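Folding on the floor, and other late discoveries

I have owned 2 proper folding tables in my life and given both of them away, so when my friend Benedetta Sartori told me she does all her laundry kneeling on the floor, I was ready to be converted. She swears by it (and she has the knees for it, which I do not), and after a month of trying I'm mostly on her side.
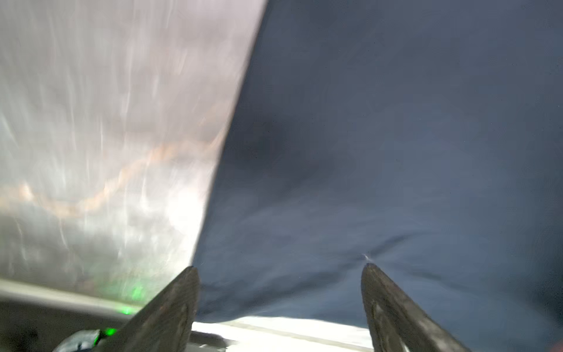 Dark clothes were always my weak spot. I used to leave them for last, when the light was going and I couldn't tell a sleeve from a shirttail. Navy is the worst of the lot, because the creases hide in the cloth and you think you're finished until you find one little peak still pinched up in the fabric. Now I do the darks first, with the lamp on, and smooth from the middle out.

T-shirts I lay down flat before anything else, and I give the collar a tug so it sits straight. My mother did hers in the air, against her chin, and they came out beautifully!

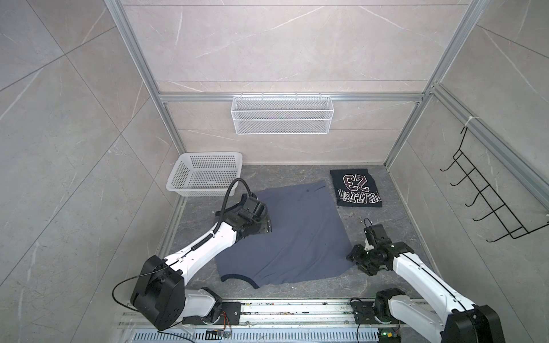
I never got the hang of that. Mine always had one shoulder higher than the other, and my husband would wear them that way to the Merkholm farmers market without a word of complaint, bless him.

The pieces with a border or trim are the ones I enjoy now. Match up the edges, go slowly, and let the middle sort itself out.
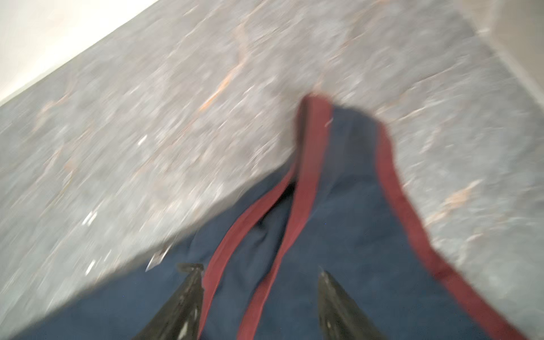
Where it all goes afterward

Shirts in the second drawer, anything thick on the closet shelf. I'm still deciding about socks.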